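Folding and sorting help wanted, Keltthorpe

Hi! I'm Ingeborg Lindemann and I run Pistel, a small linen and fabric reuse shop that's been going since June. We take in cloths, throws, napkins and curtains people have finished with, get them washed, and send them back out folded and bundled. I've got way more fabric than hands right now (roughly 700 pieces came in after the last drive, yikes) and I'd love to find two people to join me part time through the winter. 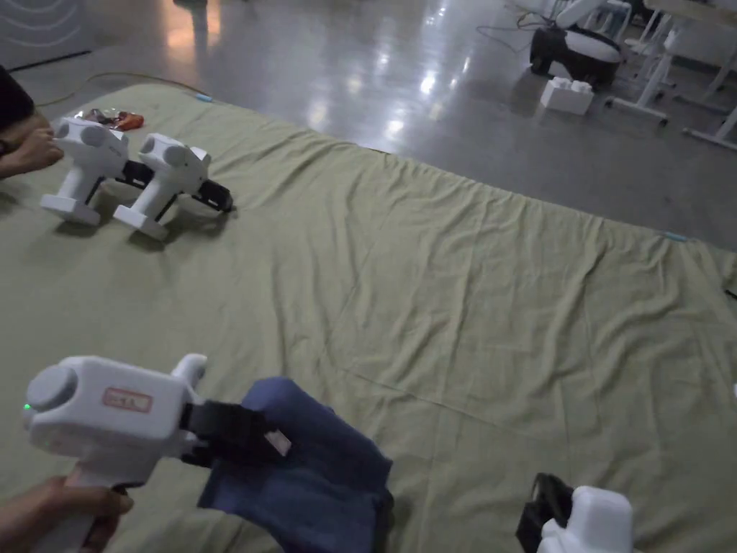 Folding is most of the job, and it's harder than it sounds when the pieces are big. I do the large ones on the floor, corners first, and I'm picky about getting the wrinkles out before anything gets doubled over. A green cloth as creased as the one spread out there needs a good smoothing from the middle outward, and a dark blue one like that I'd pick up by the corner and shake before it goes anywhere near a pile. You'll be up and down off your knees a lot, so wear soft pants!

The rest is sorting by color and size, tying bundles, and writing tags. Shifts are three hours, mornings or afternoons, your pick. Pay is $150 a week for three shifts, and I bring lunch if you're staying over noon (soup, usually). No experience needed, I'll teach you my fold.

We're next to the Nollent parking lot, side door, ring twice. Leave a note with your name, a phone number and which shifts suit you, or just come by and ask for me. I'm hoping to have both people started before the end of November 2025.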